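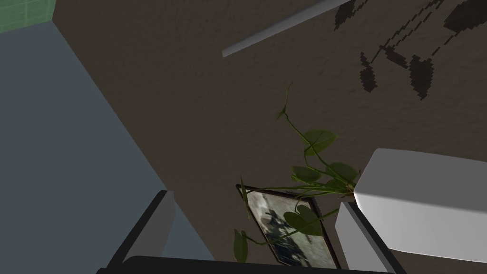

4. Bedroom task: setup and data collection

4.1 Scene

All teleoperation for the course project was done in Sureo, in the bedroom scene. We started out wanting three rooms. Dropped to one in September when it was clear how long a single clean episode takes. One room, many seeds for object placement, same robot every time. Two arms, parallel grippers, fixed torso height.

The room has more in it than the task needs. Dresser with drawers in several colors, laptop and a potted plant on top, small loose items near them. Blue paneled door. Framed pictures on the walls. We left the clutter in on purpose – an earlier pilot with a bare dresser gave a policy that did fine and then fell apart as soon as anything was next to the target. Wall pictures were also kept. They turned out to be useful landmarks for the operators, less so for the policy (see 4.4).

Three task families: (a) pick a small item off the dresser top and put it in a drawer, (b) open and close a named drawer, (c) pick up an item from the floor and set it back on the dresser. Family (c) was added late and has the fewest episodes. It is also the one most people wanted to work on, so the split between operators is uneven.

4.2 Operators and sessions

Nine students from the Nikstead robotics elective took part, all first-time teleoperators except Khang Mạc, who wrote the input mapping and trained the rest. Sessions ran 40 minutes, one operator at a time, in the Žukauskas room. Longer sessions were tried. Grip timing got sloppy and the reset key got used more and more, so we capped it.

Each operator did a warm-up with no recording. Free movement, open and close both grippers, reach to the dresser, reach to the door. Then the recorded block. Task text was shown on a second monitor, and the operator pressed start when ready. No practice runs on the exact seed.

Operators could switch between a torso view and a gripper view. Most used the torso view for the reach and the gripper view for the last part of the grasp. A few stayed in the torso view the whole time, and their floor picks were noticably worse. With the torso camera pitched down, the chest takes up the bottom of the view and a lot of floor right in front of the robot is simply not there. We should have put this in the training sheet. Added it for the second round.
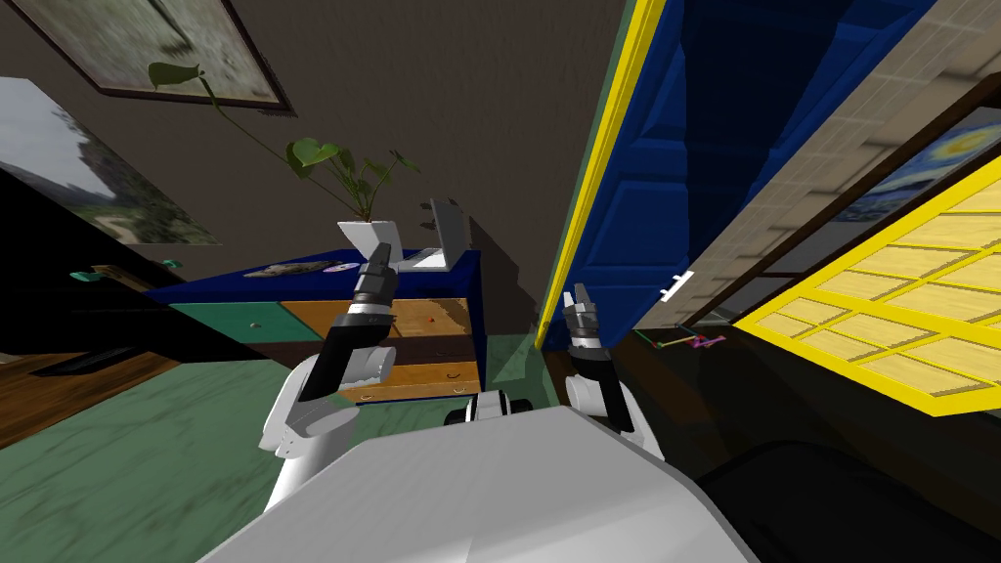

The other complaint was roll. If the torso camera is not level, left/right stick input no longer matches left/right on screen, and people correct the wrong way for the first few seconds. We logged the camera roll at episode start but did not reject on it. Looking back a hard limit would have been better, say a warning on the monitor and no start until it is leveled. Two operators asked for a horizon line. Not implemented.

The axis marker was left on during recording. Small colored lines, handy for the operator, but it is baked into the image stream and so also into the training data. Re-rendering without it is possible from the saved states and is planned, not done at time of writing.

4.3 Filtering

334 episodes recorded. 274 kept after filtering. An episode was thrown out if any of these held:

- operator pressed reset before the end marker
- target object left the reachable area and was not touched again
- gripper and furniture mesh overlapped for longer than the contact limit
- missing frames in either view

Overlap was the big one. Sureo lets a finger sink a little into the drawer fronts before the contact solver pushes back, and a fast operator can get a drawer open that way with no real grip on the knob. Looks fine in the success flag. Looks bad on replay. We went through every drawer episode by hand, two people each, and where they disagreed Khang made the call. Slow work. The filter script catches most of them now but was tuned on these same episodes, so treat it as fitted to this set.

Thin objects and plant leaves were a second problem. The plant is one body with a leafy mesh and a simpler collision shape under it, and a gripper can pass through a leaf with no contact reported at all. Not filtered for. Episodes with the plant as a bystander were kept as is.

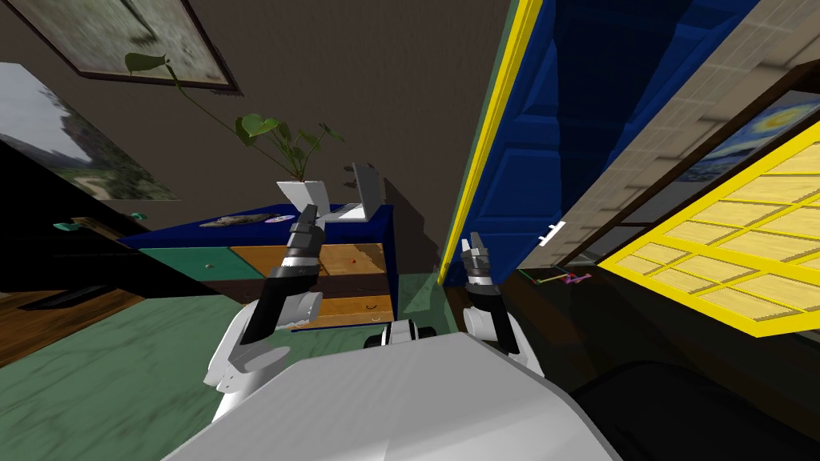 Figure 4. Bedroom scene, torso view. Both grippers point up, the left one toward the dresser and the right one in front of the lower edge of the blue door. Axis marker visible just right of the right gripper.

4.4 Notes on the split

Train and test were split by seed, not by operator. This means every operator's style shows up in both. For the Dutovik baseline we also ran an operator-held-out split and report it seperately in Section 5. Numbers drop. Mostly on family (b), where people had very different habits – some hook the knob with one finger, some close on it fully and pull straight back.

Policy inputs are both views, downsampled, plus joint state. No depth. We tried cropping the upper part of the torso view to cut out the walls and pictures, with no clear gain either way, so the full view was kept for all results below.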